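Bananas move to the top of the breakfast list in Prekedgate

PREKEDGATE – The breakfast counter at Undaden Elementary will serve sliced bananas every school morning starting in September, after a spring trial in which they were picked more often than any other fruit on offer.

The school district said Undaden students took 2,067 cups of banana during the trial, which ran from March until the end of the school year. Apple slices came in second, followed by orange wedges. Canned peaches, which had been the standard breakfast fruit at the school for years, finished last and will be dropped.

The change sounds small, but it has meant some rearranging. Peaches come ready to spoon. Bananas have to be ripe on the right day, and they have to be peeled and cut shortly before they are served or they turn brown in the cup. During the trial, kitchen staff started cutting at 6:50 a.m. and kept going in small batches until the second round of buses had unloaded.

Whole bananas were tried first. Many of the younger children took one, ate half and threw out the rest, and some asked for help opening them while the line was moving. A half banana, cut crosswise with the peel left on, did better with the older grades. Slices in a four-ounce cup did best with everyone, and that is the form the district has settled on.

The cutting is done on light boards with a raised rim, so the slices stay put when a board is carried from the table to the counter. One style is a white board with a gray rim, an oval handle slot at one end and a cartoon animal face printed on it, and the same style is being used for the banana lessons the district has added for families over the summer.

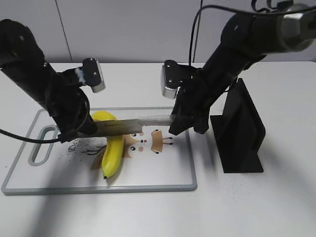 Ripeness turned out to be the harder part. Ogbonna, the produce supplier on Lovero Street, has been delivering to the school twice a week and will move to three deliveries in the fall. The district has asked for fruit that is yellow with a little green still showing, which gives the kitchen two days to use it. Fully yellow fruit is fine for the same morning. Anything with brown spots goes into muffins, which the school already bakes for the after-school program.

During the trial the kitchen set aside 13 cases for baking that had been meant for the breakfast counter. Most of those came in one warm week in May, when a full delivery ripened over a long weekend. The district said the extra delivery should prevent a repeat, along with a cooler shelf in the storeroom away from the dish machine.

The cost is close to even. Bananas are cheaper by weight than canned peaches, but the added labor takes up most of the difference. The district put the net savings for the trial at $438 and said it does not expect to save much more than that over a full year. The money will go toward cups with lids, which are wanted for field trip days.

Almost 300 children eat breakfast at Undaden on a normal morning. That number went up slightly in the last month of the trial, although the district said it could not tell whether the fruit had anything to do with it. Breakfast numbers tend to rise in May as the weather gets better and more students walk in early.

The summer lessons are open to any family with a child at the school, including children who will start kindergarten in September. They are held in the school's teaching kitchen, at the side entrance, and last 40 minutes. Children learn to wash the fruit, take off the peel, lay the banana flat and cut it into even pieces with a table knife. Older children can go on to a simple fruit salad. A sheet with the steps is given out in English and Spanish.

Families are asked to bring a small container with a lid. Everything else is provided, including boards and knives. The boards for the lessons are kept separate from the ones used for meal service, and each is washed and air-dried before it goes back on the shelf.
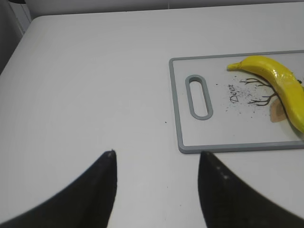 Parents who cannot make a lesson can still get the step sheet from the front office, which is open until noon through July. It covers the points that came up most often during the trial – cut on a flat board and never in the hand, keep the fingertips tucked back, and put the peel in the compost bin before starting on the next one. It also explains how to keep slices from browning in a lunch box. A squeeze of lemon or orange juice works, and so does packing the half banana uncut with the peel on.

Two other schools in the district have asked to make the same switch. Neither has a kitchen set up for morning prep, and both get their breakfast items delivered in sealed trays, so the district said they would probably start with half bananas one or two mornings a week. A decision is expected before the fall orders go in.

Students with a banana allergy or sensitivity will be offered apple slices, cut on a different table with separate boards and knives. The forms for food allergies are the same as last year and need to be returned before the first day of school, even for families who have filled one out before. Children whose forms are missing will be given a packaged breakfast until the paperwork is in.

The rest of the breakfast menu stays as it is, with cereal, toast, yogurt and milk every morning and eggs twice a week. Orange wedges will be put out as a second fruit when the price allows, most likely from December through March. Breakfast will be served from 7:25 to 8:05 a.m., five minutes longer than last year.

Sign-up for the summer lessons is at the front office or by phone. Each lesson has room for eight children, and an adult needs to stay for the whole session. There is no charge.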